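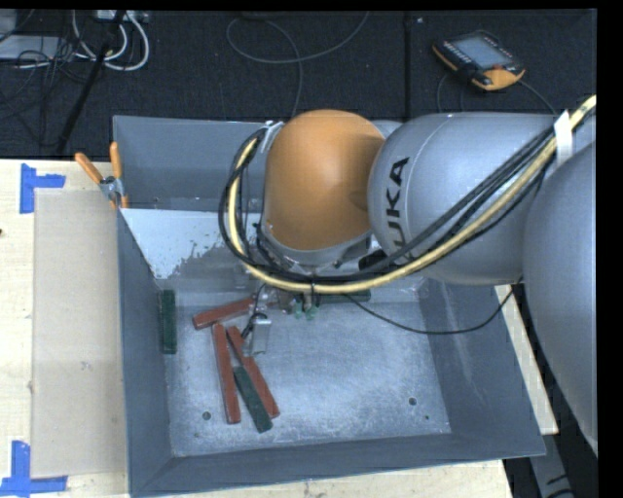 Grey metal bin on the wood table

Best way to deal with old streaks and a musty smell in a metal storage bin?

Asked 2023-04-02 in Home and Storage

Hi all! I'm finally getting serious about my basement shelves and I have a question about metal bins, the big open-top kind with sloping sides. I've got a few of these that I use for everything that doesn't have a home (winter boots, extension cords, birdseed in the sack, you name it) and I love them because they don't crack like the plastic ones did. The last set of plastic totes I owned split down the corners after 2 winters and I swore I'd never buy another one.

My trouble is two things. First, the insides have these pale chalky streaks that won't come off with dish soap. I scrubbed one of mine for most of an evening and when it dried the streaks were right back where they started. I don't know if it's mineral stuff from our water (we're on a well and it's HARD, my kettle looks like a cave) or the start of the metal going bad. Second, the one that sat nearest the floor drain smells like an old penny and wet cardboard had a baby. I left it out on the back porch with the open side facing the sun and it helped a little, but as soon as I brought it back downstairs the smell came back too.

What I've tried so far:
- dish soap and the rough side of a sponge
- baking soda left overnight (smell got better for maybe a week)
- a spray my sister-in-law gave me, Womavetti something, the lemon one. Smells great for an hour, then it's lemon plus basement

I want to put fabric in these, like quilts and the kids' outgrown clothes, so I'd really like them clean and not just perfumed. I also don't want to strip off whatever coating is on them and end up with rust all over Grandma's quilt. Would you paint the inside? Line it with something? Is vinegar safe or does that eat the metal? I read two totally opposite things about vinegar last night and went to bed mad.

Thanks in advance, this board saved my bacon with the washing machine gasket thing so I have high hopes!

3 answers

Answer 1 (marked helpful by the asker)

Oh I have been down this exact road, so get comfortable. I kept my late uncle's bins when we cleared out his shop in Gyamfi and every one of them had streaks like you're talking about.

Start by figuring out what kind of streak you've got, and you can do it in a minute with a cotton ball. Put a little plain white vinegar on it and dab one streak down low where you won't care. If it fizzes a tiny bit or softens and wipes away, that's hard water scale, and with a well I'd bet money on it. If nothing happens at all and the streak feels kind of powdery and leaves white on your finger, and the bin is galvanized, you may have what people call white rust. It's the zinc reacting from sitting damp without much air. It looks awful but if it's light it's mostly a looks problem.

For scale: mix one part white vinegar to one part water, wipe it on, give it a couple of minutes, and rinse really well. Do NOT fill the thing up and let it soak overnight. That's where both of the things you read are sort of right. A quick wipe is fine, a long soak will eat at zinc and leave you with dull bare patches that rust later on. After rinsing I go over it with water and a spoonful of baking soda, rinse again, and dry it with an old towel right away. Drying it yourself matters a lot with your water! If you let well water dry on its own in there you are painting the streaks right back on, and I suspect that's what happened after your big scrubbing night.

For the powdery kind, use a stiff nylon brush, dry, outside, and wear a dust mask. Then wash and dry. No steel wool please, it leaves little bits behind and those rust and then you've got orange freckles.

Now the smell. Metal itself doesn't hold much odor, so look at the seams. Mine had folded seams at the bottom corners and there was forty years of who knows what packed in there. I went around with an old toothbrush and rubbing alcohol (windows open, nowhere near the furnace or the water heater) and the gunk that came out was disgusting. Smell was gone in a day. I would skip the scented sprays, you're only going to be smelling them on the quilts forever.

I wouldn't paint the inside if it's going to hold fabric. Paint wants to be scuffed up and primed for galvanized, and if you skip a step it peels, and if you don't skip a step it still smells like paint for weeks. I line mine with a washed cotton sheet, folded double, and I put the quilts in on top of that with another layer over them. Change the sheet when you change your smoke alarm batteries. I do mine every September.

And get the bin up off the floor! Even scraps of lumber underneath so air can move. Near a floor drain is the worst seat in the house.

Comments on this answer:

The asker: It fizzed!!! Scale it is. And you were right about the seams, I'm horrified. Toothbrush has been retired.

Reply: Ha, glad to hear it. Let it sit empty for a few days before the quilts go in, just so you know the smell is really gone.

Answer 2

just buy new ones. I got a set of 4 from the Nikgate catalog and they came with lids. mine have been in the garage through 6 summers and they look the same as the day I got them. life is short

Comment: The asker said they like the ones they have.

Comment: ok well I like mine too

Answer 3

Agree with most of the first answer, only adding the basement part of it. If the smell comes back every time the bin goes downstairs, then it's partly your basement and you can scrub until the cows come home. Get one of those cheap humidity gauges and leave it on the shelf for a week. Ours was reading way too high all spring and we had no idea, we just thought basements smelled like that. We bought a small dehumidifier (Trirkanine, secondhand, loud as a tractor, I have no complaints) and run the hose straight into the floor drain. Also pour a big jug of water down that drain if you don't use it much. The trap dries out and then you get sewer air drifting up, and it settles into anything cloth. That one cost me a very nice wool coat before I figured it out.

For the quilts I'd be a little pickier than a bedsheet. If they're family ones, get unbuffered acid-free tissue, crumple it into the folds so you don't get hard creases, and refold them along different lines once or twice a year. And personally I'd keep the really special one upstairs under a bed where a person lives and breathes and would notice a leak. Open-top bins are wonderful for boots and cords but mice like a quilt even more than you do, so you want a snug lid or a cloth cover tied down at the very least. Cedar blocks are nice, don't let them touch the fabric directly though, the oil can stain.

What are you doing with the birdseed? Please tell me it's getting its own can with a tight lid.

Comment from the asker: It is now. I'd rather not discuss what I found under the sack.

Viewed 1,356 times

Related questions
How do I get candle wax out of a cedar chest?
Can I store wool sweaters in an attic over the summer?
Floor drain smells only when it rains, is that normal?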